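Handout 6: Learning from Demonstration with Two Arms

Reading for Thursday: the Tarnel report, sections on data and evaluation. Skip the appendix on calibration.

Recap. Behavior cloning treats control as supervised learning. The input is the camera view plus joint positions. The output is the next motion command. Training data comes from a person steering the arms through the task.

The problem. Small errors add up. Once the arms drift into a position the demonstrations never covered, the policy has little to go on. Soft objects make this worse, as a bag can settle in many shapes.

Method in the report. The policy predicts a short chunk of actions at a time. Overlapping chunks are averaged before they go to the motors. The Tarnel set has 1,232 demonstrations, of which 900 were used for training in the main run. A smaller run used 300.

Result. The smaller run did nearly as well on rigid boxes and much worse on pouches. The authors put this down to shape variety. They tested only 2 floor types, so be careful with claims about new rooms.

Compare with Rokska, which predicts one step at a time. Note where it stalls: mostly just before contact, with the grippers open.
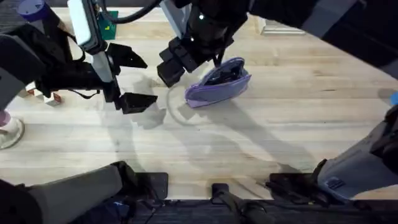
Why average overlapping chunks instead of running each one to the end? Averaging smooths the jump between one chunk and the next, and it lets newer camera views correct the motion sooner.

For the lab: plot success against number of demonstrations, rigid and soft objects on separate lines. Bring the plot to section.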